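# Clothing Care Belongs in the Housing Standard 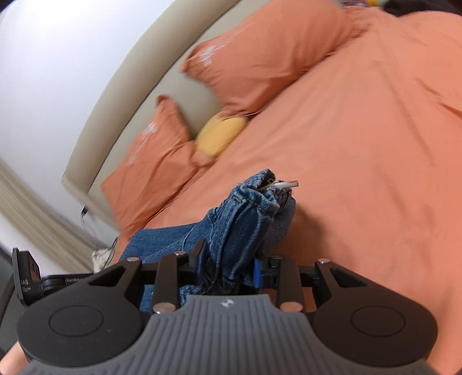

Residential programs devote considerable attention to kitchens and bathrooms and very little to the handling of clothes. The written standards that govern supported housing specify shelf depth, water temperature and the number of outlets per room. On the question of where a resident is to sort and fold a week of laundry, most of them are silent. In practice the work is done on the bed. A pair of blue jeans on an orange duvet is a familiar sight in any residence, and it illustrates the matter well: the bed is the largest clear surface most residents have, it is soft, and it is needed again at night.

The Prarnent Housing Association reviewed its own standard last year. The review covered 195 units and was led by Nermina Vasić, whose report runs to 26 pages, of which laundry occupies half of one. Residents were asked what they would change in their rooms. Storage was mentioned often. A firm surface at waist height was mentioned nearly as often, and it appears nowhere in the recommendations.

It is the position of this writer that the omission should be corrected. Denim is heavy and holds a crease wherever it is set down. Folding it on a mattress requires a person to bend, reach and smooth the cloth over a surface that gives way. For a young adult this is a small inconvenience. For a resident with a weak back or limited grip, it is the reason clean clothes remain in a pile until they are worn.

Two objections deserve a reply. Shahzad Naqvi has argued that rooms are already crowded and that another piece of furniture will only gather mail. His concern is reasonable, and a hinged shelf fixed to the wall would answer most of it. The second objection is cost. The estimate obtained from Hirker for the Vendari building was $1,148 for seven rooms, installed. That sum is modest beside what is routinely spent on lobby seating.

There is also the matter of instruction. Move-in sessions explain how to operate the washers and say nothing about what follows. Ten minutes would be enough to show a resident how to lay trousers flat, match the legs at the seam and fold them in thirds. Mei Lindgren has offered such a session at Vendari, and attendance has been steady.

The standard will be open for comment again in July. A folding surface in every unit should be added to the section on furnishings, with its height and minimum width stated in plain figures.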